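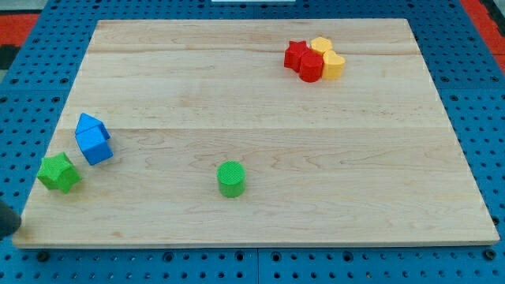 Photo: Piret Vaher / Skunell

Careers > Engineering > Manipulation Software > Planning & Perception Engineer

Planning & Perception Engineer (full time, on site 3 days)
Posted 5/24/23

Skunell writes the software that sits between a camera and an arm. We don't build arms. We need one more person on the manipulation team, soon, before the Clirnex rollout eats everybody's calendar.

Team is five. You would report to Palesa Nkuna and share most of your code reviews with Justinas Baranauskienė, who owns the motion planner.

What the work is

Tabletop sorting and rearranging, small parts, mixed shapes. Our bench tasks use plastic blocks on a wooden board: stars, cylinders, a hexagon, a heart, a little house. Simple parts, annoying problems. When two reds and two yellows are all touching, the segmenter likes to hand back one blob or five. A block standing by itself is easy. A house tipped on its side is not, the pose estimator was trained mostly on upright parts and it shows.

So, first six months:

- Take over instance segmentation for touching parts. Current model is OK, not great. Same-color neighbors are the worst case.
- Pose estimates with a usable confidence on them. Right now the planner trusts everything equally.
- Push-then-grasp. Planner should be able to decide to break up a cluster before picking. There's a prototype branch, it works on Justinas's machine.
- Get the replay tool (we call it Latuheru) to load a run in under a minute. We have 1248 logged runs and nobody wants to open them.
- Regression suite. 80 scenes today, want 250 by December.

Controller loop is C++, everything above it is Python. You'll touch both. Planner cycle budget is 2000 ms including perception and we go over it more than we'd like.

You have

- A few years shipping perception or planning code that ran on real hardware. Simulation only is fine if you can talk about where the sim was wrong
- Good C++, good Python
- Comfortable with camera calibration, transforms, frames. You have lost a day to a flipped axis at least once
- Can read somebody else's log file and write down what happend

Nice to have: ROS 2, point cloud work, behavior trees, any GPU profiling. Grad degree not required, we don't filter on it.

You probably won't like it if you want to do pure research. We publish now and then but customers come first. Also some lifting and rewiring of the bench, everyone takes a turn.

What we offer

Salary band goes out with the first reply, before any call. Health, dental, 25 days off plus holidays. Own workstation, shared bench time booked in half-day slots. Hardware budget is small but Baiba Raudsepp says yes to most things if you ask with a link.

Process

1. Short call with Palesa, 30 min
2. Code sample, yours, anything. No take-home test
3. Half day with us: one bug in the grasp code, pair with Justinas, lunch, talk to the rest of team
4. Answer within a week

To apply: resume plus a paragraph on a robot bug you fixed, email with "Planning" in the subject line. Cover letter optional. No recruiters please. We read as they come in and will close the posting when its filled.

6 comments | 31 shares

Contact | Privacy | © Skunell | Back to top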